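News People Projects Facilities Contact

November
By Ximena Fuentealba

The Tanbridge laboratory has begun its second round of data gathering for Surkorness, a program that teaches a learning system to handle ordinary objects from recorded human examples. Saskia Doolan, who directs the program, said the first round had shown how much depends on the person holding the tool.

"A new operator moves too carefully," Doolan said. "The system then learns to be slow and hesitant. We ask people to reach for a thing the way they would at home."

Each operator works with a hand-held gripper and repeats a short task up to 100 times in a session. The target for the round is 2000 accepted examples – a figure Doolan described as modest.
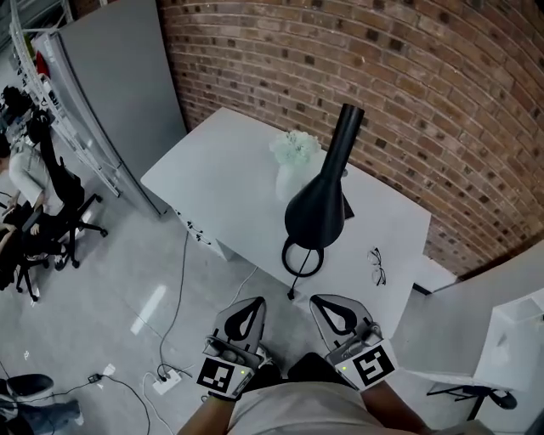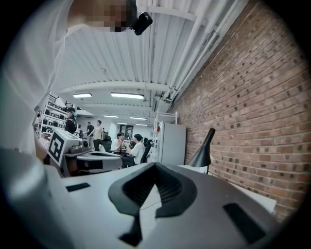 Acceptance is decided by a review team under Romain Pichon. Recordings are checked on Friday for lost tracking, missed grasps and pauses that serve no purpose. Pichon said that a failed attempt is kept on file when the operator recovers from it.

"A recovery is worth a great deal to us," he said. "If the fingers slip and the person tries again from another angle, the system needs to see that. We label it separately – it does not go in with the clean runs."

Asked whether more operators would speed up the work, Pichon was cautious. Variety in hands and habits is useful, he said, but every new operator needs training and a trial session before any recording is counted.

Doolan said the team also intends to change the starting positions of objects more often. In the first round, she said, they were moved too little, and the trained system performed poorly when an item was turned or set farther back.

"We had taught it our own furniture," she said. "The next tasks will be planned with that in mind, and Sebastián Farías is drawing up the list now."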